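Zwischenbericht Marktstudie Klebstoffe und Dichtmassen, Stand 2026-09-22

Hallo Dilruba,

wie versprochen der Stand der Dinge, diesmal etwas kürzer. Die Befragung der Verarbeiter ist durch! Im Juni hatte ich noch Zweifel, ob wir auf die 200 Interviews kommen, aber Horkholm hat uns am Ende mit seinem Adressbestand sehr geholfen (danke fürs Vermitteln).

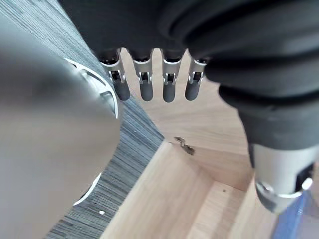 Offen sind noch zwei Länderkapitel. Bei den Dichtmassen für den Fensterbau hänge ich an den Preisreihen von Zendby - die liefern Quartalswerte, wir rechnen aber mit Monatswerten, und einfach dritteln möchte ich das nicht. Thaddeus Esposito baut gerade eine Umrechnung, die erste Fassung sah ganz vernünftig aus.

Der Datensatz umfasst jetzt 2.019 Einzelpreise. Neun davon habe ich rausgeworfen, das waren Tippfehler in der Kommastelle. Die Liste liegt im Projektordner, falls du reinschauen magst.
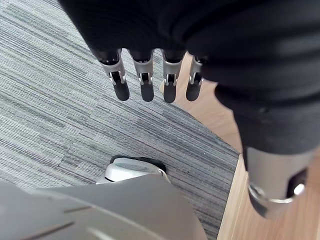 Vier Roboterfinger mit silbernen Gliedern und schwarzen Kuppen

Zum Geld: Wir liegen im Plan, nur die Übersetzungen bei Symonenko wurden teurer als gedacht. Ich würde das gern aus dem Reisetopf decken, der Besuch in Sturcombe fällt ja sowieso weg. Gibst du mir dafür kurz grünes Licht? Dann bestelle ich die restlichen Kapitel gleich mit.

Viele Grüße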